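Best way to fold a puffer jacket so it stays folded?

Posted by Elaheh Ansari in Laundry & Closets

Putting away winter things on the bed this Friday and I'm stuck on the puffer. Sweaters, no problem! The quilted jacket springs open every single time. I have one shelf and would love to skip the vacuum bags if there's a trick.
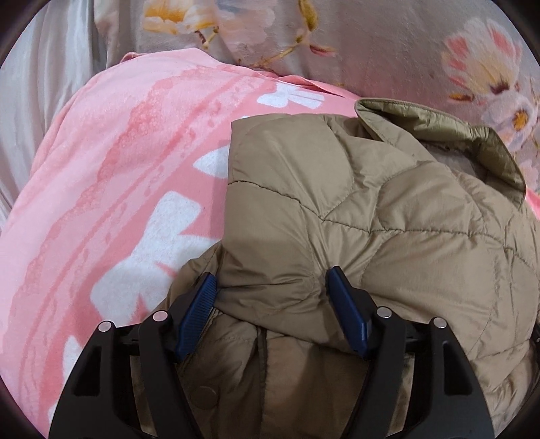 Kheri Owino
Oh, I love this one -- roll it, don't fold it! Zip it all the way up, lay it face down, fold both sleeves across the back, then roll from the hem toward the collar. Lean on it with your forearms as you go so the air gets out through the neck. If yours has a hood, tuck the whole roll inside it and you've got a neat little pillow. I did 2 of ours last October and they popped right back after a good shake.

hooman babaei
vacuum bag. done in a minute

Zohreh Taheri
Rolling works great, but please go easy on the squeezing if it's down and will sit until fall. I left mine crushed flat for months and the filling went lumpy (12 minutes in the dryer on low with a couple of tennis balls fixed most of it). Now I roll mine loosely and slide it into an old pillowcase. It looks so tidy on the shelf! Make sure it's bone dry first, and check the pockets -- I found a whole granola bar in mine.

Elaheh Ansari
Pillowcase it is, thank you!! Trying it tonight.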